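Print this page | E-mail to a friend
Posted 10 May 2018 by sovon_mum

Open day at Stular, can kids drive the robots?

Taking two children (seven and 12) to the Stular open day in Adevdale. Leaflet says "try the simulator" and nothing else. Is it real arms or a screen? Do you need to book? My youngest will be gutted if its only watching.

3 comments

Apinya Ongart
Went in January. Screen first, then the real arms behind a rope, staff only on those. On the simulator you get two grippers and a plain table with a grid floor behind. Ours had a big black panel standing in the middle and a little blue patterned thing, card or box, to deal with on the left. Harder than it looks!! Goes go quickly, queue doesnt. Book at the desk when you arrive, I was number 56 and got on before lunch.

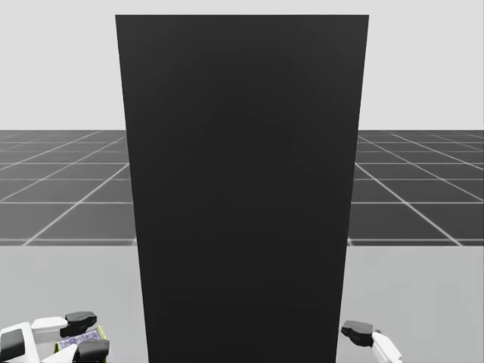

Filed under: Days Out > Science & Technology

khunthong_dave
Yes book. Car park full by ten, use the bus, the 109 stops outside. No idea about the robots, we only did the cafe. Soup was good.

12 people found this helpful

Pelham
Just to add, younger ones need a grown-up stood with them at the simulator. Mine was seven and fine, bit of help with the left hand controller. Ask for the second session if you can, teh demonstrator explains more and there's time for another go.

Shares: 436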